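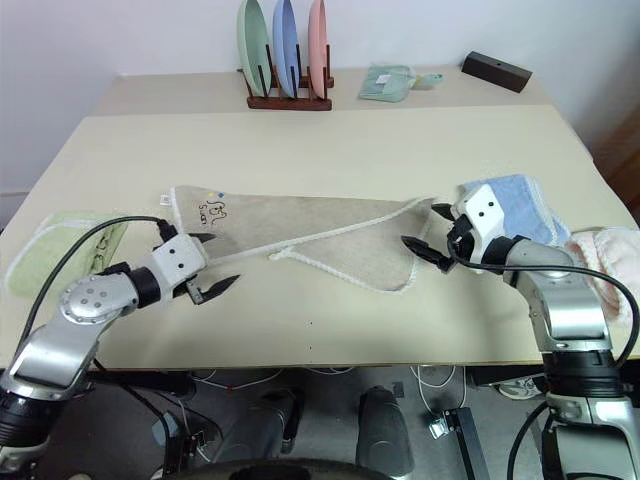 *The beige one with the cord trim, laid out on the front bench. Towels behind.*

**Brusus triangular cloth, beige, 3 months in**

I bought this from Bulter for $22 to go over bread dough and the fruit bowl. It's a large triangle of beige fabric edged in white braided cord, with a small cartoon logo printed near one corner and some lettering under it. There's also a little white tag stitched at the corner, which I keep meaning to unpick.

The fabric is good. It's washed well at a normal temperature and the colour hasn't changed that I can tell. The logo hasn't cracked either. I was expecting it to go first, as the one on my old Torkotis tea towel was gone inside a month.

The cord is the weak point. It looks nice and gives the edge a bit of weight, but a loop of it hangs off the long side and catches on drawer handles. I put it through the machine in a mesh bag now. The first time I didn't, and it wound itself around a pillowcase.

Folding takes some getting used to. A towel you halve and halve again. With a triangle I lay it flat, bring the pointed end over to the wide end, tuck the cord in and then fold down from the top. It still comes out thicker on one side and won't sit square in the pile with the others. If your linen shelf is tight, roll it.

The towels are a separate purchase. I have a light green one with a white border, a light blue one with a white fringe and a pale pink one, all Ferrand. They fold flat and stay folded, and I have no complaints about them at $8 each.

Mizanur Akanda at the Bulter counter told me the cloth also comes in a plain hemmed version without the cord. I'd have bought that one if it had been on the shelf.

Good points: fabric, size, print has lasted.
Bad points: cord snags, awkward to fold, needs a wash bag.

3.5 out of 5. I'll keep using it, but my next one will be the hemmed version.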